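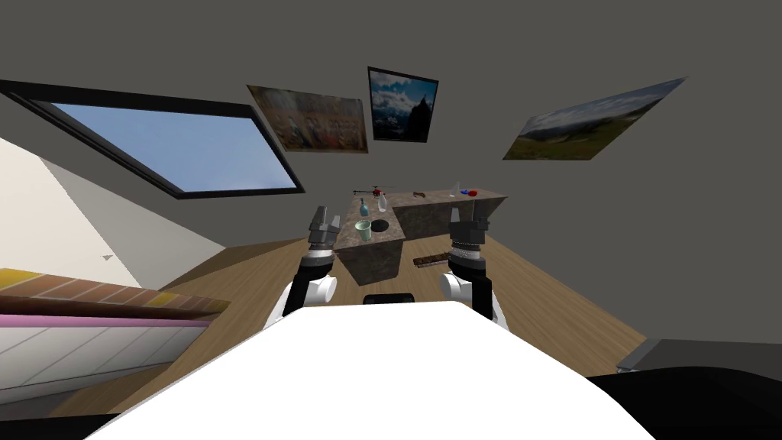

FOR IMMEDIATE RELEASE
September 2019

Pravex brings out The Book of Brerkurach, a full-length holy text for a religion we made up

Hello, editors, bloggers and whoever else ended up on this mailing list! I run Pravex, the spoof encyclopedia, and I have a book to tell you about. It's called The Book of Brerkurach, it goes on sale this month from Marciniak Press, and it is the complete scripture of a space religion that started life as a two-line joke on our site.

If you've never visited us, Pravex is a humor wiki. Anyone can write for it, everything in it is wrong, and we have over 2000 articles on subjects like the invention of Tuesday weather, famous left shoes and the war between soup and stew. The Brerkurach page went up one March as a stub. It said, in full, that Brerkurach was a god from the far side of the moon who demanded coupons, and that his followers were not allowed to discuss the coupons. I expected it to get deleted by the weekend.

Instead people kept adding to it. Somebody wrote a creation story in which the universe is returned to the store without a receipt. Somebody else wrote a list of ranks you can buy your way up through, each one with a longer robe and worse parking. Then came the hymns (so many hymns), and the hymns started a fight about whether Brerkurach has knees, and the fight got its own page, and the page got its own hymns. I had to lock the whole thing twice — once over the knees and once over a recipe.

The book takes the best of that and puts it in an order you can read from front to back. There are eight chapters, each of them written in the voice of a different prophet, and none of the prophets can stand each other. My favorite is Grita, the Prophet of Minor Delays, who received her vision while on hold with the phone company and has been passing along the wait time as divine law ever since. Her chapter is the longest in the book, and I fought to keep all of it.

Here's a bit from the opening so you know what you're getting into:

"In the beginning there was a form, and the form was blank, and Brerkurach said, Use black ink. And they used blue. And so there was a second beginning, and a small fee."

All of the material was rewritten for print. A wiki page can get away with a joke that only works if you've read the argument underneath it, and a book can't, so I spent most of a winter cutting things I loved. We asked every writer whose work we used for permission, and they're all credited in the back under their user names, including the rude ones. I'm very proud of that page!

One thing I'd like to be clear on, as I do get the emails. The book makes fun of sales pitches, secret levels, bad paperwork and people who are way too sure of themselves. It doesn't go after anyone for praying. We have churchgoers among our writers, and they came up with some of the meanest stuff in there about bake sales.

The first printing is 2000 copies, in paperback, with four fold-out charts showing the ranks, the moons, the approved hats and the knees (both schools of thought). An e-book will follow when I work out what to do about the fold-outs. The original Brerkurach pages are staying up on Pravex, free to read and free to edit, and the knees page is unlocked again. Please be nice to each other in there.

Review copies are available now. Write to the press desk through the contact form on the Pravex site and tell me where you'd like yours sent. Excerpts of up to one chapter can be reprinted at no charge with a credit to Pravex and Marciniak Press — just not the last chapter, please, it has the coupons in it.

About Pravex
Pravex is a reader-written humor encyclopedia. It carries no facts and accepts new writers all year.

About Marciniak Press
Marciniak Press is a small publisher of humor and comics.

END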